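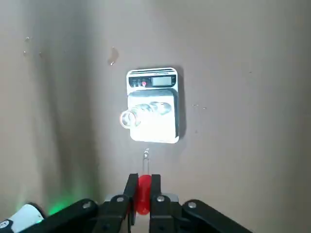

Ilham Bensaid

Hola a todos. Tengo un taller pequeño de jabones y velas, Dolero, y llevo meses dándole vueltas a lo mismo: ¿hay ya máquinas que puedan hacer las tareas tontas del día a día? No hablo de una línea de envasado, que eso ya sé que existe y que no me cabe ni me la puedo pagar. Hablo de coger un frasco, ponerlo en la báscula, echar un poco de aceite, parar a tiempo y pasar al siguiente. El año pasado preparé 3.467 frascos a mano, y una parte enorme de ese tiempo se me fue en pesar.

Me encanta el tema y veo todos los vídeos que salen, pero no sé distinguir lo que funciona en un taller de verdad de lo que funciona una vez con mucha paciencia. ¿Alguien lo ha probado? Y ya puestos, en casa, ¿doblar ropa, fregar, recoger la mesa? ¡Contadme!

tosholm_taller

Depende muchísimo de la tarea. Trabajo en mantenimiento y he montado células sencillas con dos brazos, así que te cuento por dónde van los tiros.

Pesar es de lo más agradecido que hay para automatizar, porque la báscula te da un número y el número te dice si vas bien. Lo difícil es todo lo de alrededor. Con un recipiente transparente encima de una báscula plateada que refleja, a muchas cámaras les cuesta encontrar el borde, y una botellita de plástico tumbada en la mesa hay que cogerla de otra manera que si estuviera de pie. Para una persona son dos segundos. Para el brazo es un problema distinto cada vez que la botella cae en otra postura.

Lo que yo haría en tu caso:

Pon topes o plantillas para que los frascos estén siempre en el mismo sitio. Quita más problemas que cualquier programa.

Busca una báscula con salida de datos. Leer la pantalla con una cámara se puede, pero con brillos falla.

No empieces por el vertido. Deja que el brazo ponga y quite frascos y usa una bomba dosificadora para el aceite. Las hay baratas y son muy precisas.

Con eso ya tienes algo útil hoy mismo, de verdad. Y es una gozada verlo trabajar la primera vez — yo me quedé mirando como un crío.

Fadum

Ni caso, una bomba y listo. Un robot para llenar frascos es matar moscas a cañonazos.

Laing
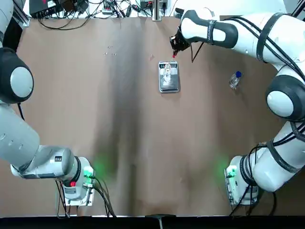 Las tareas de casa son otra liga, y es lo que a mí me tiene enganchada. Doblar toallas ya lo he visto hacer bastante bien, despacio pero bien. Recoger una mesa, a ratos. Lo que peor llevan es lo menudo: esas piececitas metálicas sueltas a la izquierda de la báscula, por ejemplo, yo las barro con la mano sin pensar, y una pinza de dos dedos tiene que ir a por ellas una a una. Fregar ni lo toco, entre el agua, la espuma y los vasos finos.

Aun así, soy muy optimista. Hace unos años seguía esto por afición y casi todo eran cubos de colores de un lado a otro. Ahora la gente prueba con cosas blandas, transparentes, torcidas, ¡con lo que hay en cualquier cajón!

Para tu taller, haz una prueba con 12 frascos vacíos y apunta cuántas veces tienes que meter mano. Si son más de 2, todavía no te compensa dejarlo solo. Y cuenta cómo te va, que me interesa un montón.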